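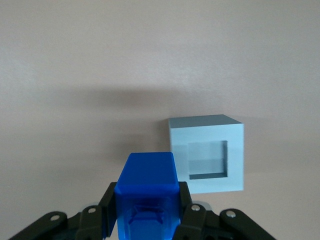

Block and Socket: Fits, Clearances and Why Your Part Got Stuck
Handout 4, Intro to Making Things Fit
Updated August 24, 2021

Okay, so last time we got as far as tolerances on paper and I promised you we'd get to real parts. These notes go with the block exercise. Read them before you come to the bench, please (I can always tell who didn't, because they're the ones asking me for a hammer).

The whole exercise is one block and one square recess. I know that sounds like a toy for toddlers, and I love it for exactly that reason! Everybody in the room has done this since before they could talk, and almost none of us can say what our hands are doing while we do it.

Some words we'll use

Clearance: the recess width minus the block width. If it's a positive number you have a gap. If it's negative you have an interference fit and a long afternoon.

Chamfer: a slanted edge, either on the mouth of the recess or on the leading end of the block. It gives you a bit of forgiveness when you come in off center.

Jamming: the block goes in crooked, touches at two points, and pushing harder only presses it into the walls. Back it out and start over.

Wedging: like jamming but worse, because now the parts are flexed and holding on to each other. Letting go won't help. You have to wiggle.

A block can be wrong in two ways before it ever touches the recess. It can be off to the side, or it can be tilted. Beginners fix the sideways error and forget the tilt, and then they're surprised when it goes in a little way and stops dead.

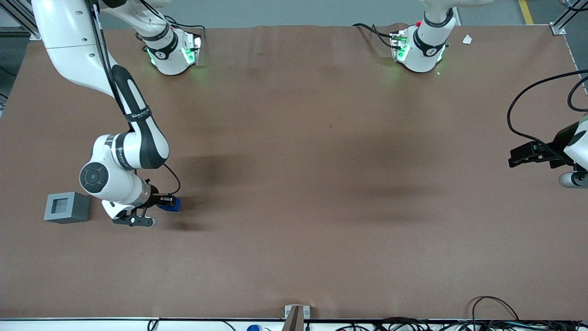 A square also has the twist problem. With a round peg you can turn it any way you please, but a square has to be lined up around its own axis too, and when the clearance is small you run out of room for twist very fast. A square block looks the same every quarter turn, so at least you never need to turn it far. Rectangles are less generous.

Color is a help here, by the way. A bright block against a dull table is easy to keep track of out of the corner of your eye, and you can tell sooner when it's leaning. If you make your own parts for the September assignment, don't make them the same color as the bench. I did that with my first Poniver set and spent most of a class squinting at it.

How to do the exercise

1. Look at the recess before you pick anything up. Which way does it open? You'll be amazed how many people go straight for the block.

2. Measure the block and the recess with the calipers, two readings each way, and write down all of them. Not the average, all of them!

3. Set the block down somewhere with space around it. Clear your notebook and your coffee off first. 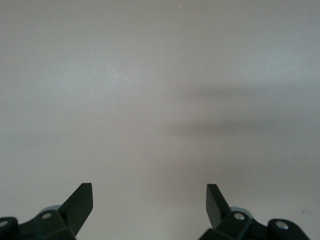
4. Pick up the block by two opposite faces, close to the top, so your fingers don't meet the rim before the block is seated.

5. Bring it in slightly tilted on purpose, touch one edge to the rim, then rock it upright. Then do it again coming straight down and write a sentence on which one felt easier.

6. Fill in the Gumik sheet. There's space for 19 tries.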